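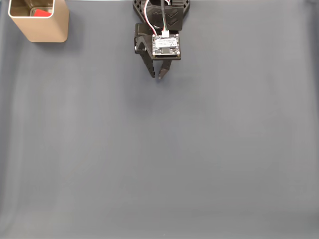 Square tin, gray cloth.

The ferry to Anel was late again and Souad had 3 letters in her coat. None of them hers. All addressed to a Geetha Venkataraman, Harbor Road, no number.

She'd asked at the bakery. At the chandler's. A shrug, a shrug, a dog.

"Try Kamel," said the boy selling rope. "He knows the old families."

Kamel was asleep. Kamel was always asleep in March, his wife said, come back when the herring do.

So, the hill. 200 steps, wet, no railing. Her knees. At the top a blue door and a woman shelling peas into her apron like she'd been expecting somebody slower.
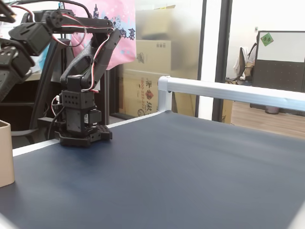 "You're the mail," the woman said.

"I'm not the mail. I just found them. In a drawer, in my aunts house."

"Forty years," said Geetha. Didn't reach for them. Peas, peas, peas. "He wrote, then."

"He wrote."

Down in the harbor the ferry gave it's one long note. Souad should have run. She sat down on the step instead and held out her hands, and Geetha filled them with pods.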